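Keeping pale cupboard doors clean

By Beril Aksoy
September

14 shares | 6 comments

When we moved into our flat I was very happy with the light grey kitchen. After one winter of cooking I understood it better. Pale matte fronts are beautiful, but they keep every finger mark, and the grease goes quietly into the joints between the panels.

My mother cleaned everything with strong powder. Please don't do this on a matte surface – it makes shiny spots, and they stay forever. I use 2 drops of dish soap in 300 mL of warm water, and a soft cloth which I squeeze very well. I wipe from top to bottom, then again with plain water, then I dry with an old cotton towel.

For the joints, a soft toothbrush is the best tool. Brush along the line, never across it, and keep a dry cloth in your other hand. Water that stays in a joint can make the edge swell, and then the door will not close nicely any more.

If you have a stubborn mark near the handle, put a warm damp cloth on it for one minute before you rub. Try first in a place that guests don't see, for example low down behind the bin.

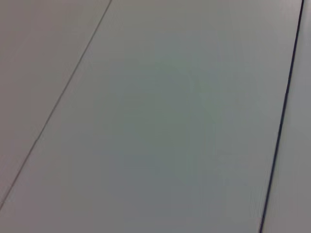
Can I use a melamine sponge on matte grey panels? Better to avoid it, it works like very fine sandpaper and the colour can become uneven.

I do the doors near the stove every week and the others once a month. The tops of the cupboards I leave for spring. There I put old newspaper, and when it gets sticky I fold it up and put a new one.

6 comments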